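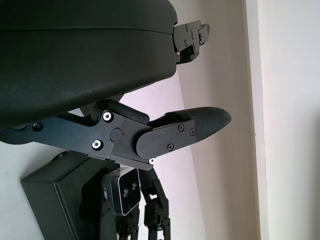 Steletti Community Seed Library: Your Questions

Do I need to be a gardener to join?
Not at all! Plenty of our members started with one pot of basil on a windowsill. If you can find some soil and a sunny spot, come and pick out a packet.

How many packets can I take?
Up to 24 a year, in any mix you like. We have 200 varieties in the drawers right now, so give yourself time to browse (the beans alone are worth the trip).

What does it cost?
The seeds are free. We ask you to save some from your best plants and bring them back in October, but there's no fine if the squirrels got there first.

Which seeds are easiest to save?
Peas, beans, lettuce and tomatoes. Squash is trickier — it crosses with its neighbors and you can end up with some very odd dinners.

What is the Ninus tomato everyone asks for?
A small, striped yellow one, sweet as anything, and ripe 60 days after you plant it out. It goes fast. Spring packets are ready from 8th March.

How should I dry my seeds?
Spread them on a plate, out of the sun, and stir them now and then. Bean seeds are ready when your fingernail won't leave a dent.

Can I bring seeds from the store?
Yes, if the packet is unopened and in date. Please leave hybrids at home, as their seeds won't grow true.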